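266 shares | 2 comments

I got to Plamden on a Tuesday expecting to talk about motors, and Jitendra Dixit wanted to talk about timestamps. He writes the planner for the lab's cloth project, and he had a log open before I'd found a chair. Cloth is awful to plan for, he told me, mostly because it has no shape you can write down (try describing a T-shirt on the floor!). So his software, Vodero, doesn't bother with a full model. It looks for two good places to grab, plans both arms as one body, and keeps checking the grip while they move.

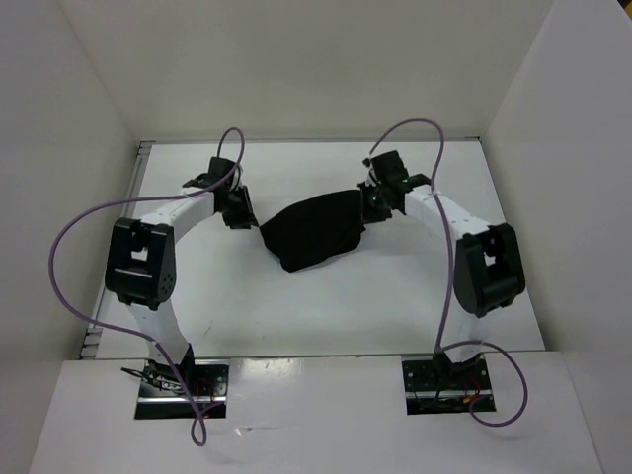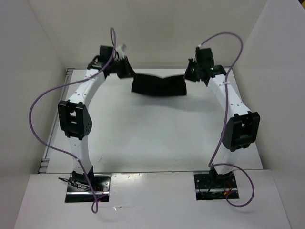
Two arms, one black cloth, at two different moments at Plamden.

The tricky bit is the pull. Too much and the fabric slips, too little and the camera can't find an edge -- so Kiều Giáp wrote a small controller that lets either arm give way a little when the other one tugs. Her first version had 303 settings. She's down to 249 and still grumbling.

I asked what they'd fix next. Kiều said the replay tool, right away, and turned her laptop around to show me why: it draws the left arm's plan a beat behind the right's. "I've spent whole afternoons chasing bugs that were only in the drawing," she said. Jitendra was already scrolling back through his log.

We use cookies to remember your reading preferences. Accept | Manage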